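Community Help > Hardware and Sensors

What do the colored circles on a fingertip pad display mean?

Posted by padwatcher, Oct 12, 2019

I set up the touch readout from Korelico on my bench last night. There is a white pad shape on black with five circles in it, laid out like a cross. The circles are different sizes and they don't all have the same color. Some of them overlap. There are no labels or numbers in the window, and the manual that came with it is 2 pages long and only covers the cable.

I would like to know two things. Does the size of a circle mean force, and what does the color stand for? I have 148 saved screens and would rather not guess at all of them.
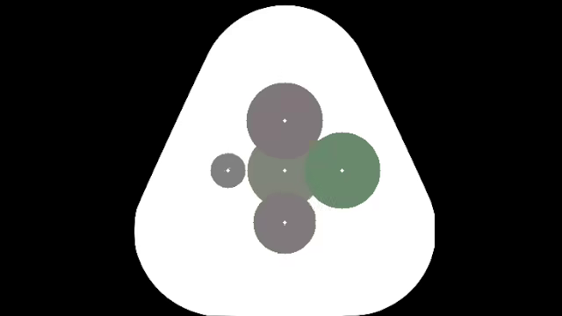 Touch and force readouts

3 replies

Brandenier_bench

Size is normally how hard that spot is being pressed. Each circle sits over one sensing point, so you have five points: top, bottom, left, right and center. In yours the top one is large and the small one on the left has hardly any size next to it. When two neighbors both get big they run into each other and one is drawn over the other. The overlap has no meaning of its own – it is only the drawing order.

Color depends on the setup. In the Caruso viewer I use, it shows the direction of the sideways push, and gray means there is little or none. Yours has a gray top circle and a green one, so it could be the same scheme, but check your settings file for a line about color before you rely on it.

tomato_cart

mine does this too, never found out. following

Fistitari user

Agree on size. Do not read force straight off the diameter though. Some viewers scale by area and some by width, and the numbers come out very different. Put a known weight on one point, save the screen, then do it again with double the weight and compare. It took me roughly 12 minutes for the whole pad. If you have raw values in a log, use those and keep the screens for a quick look only.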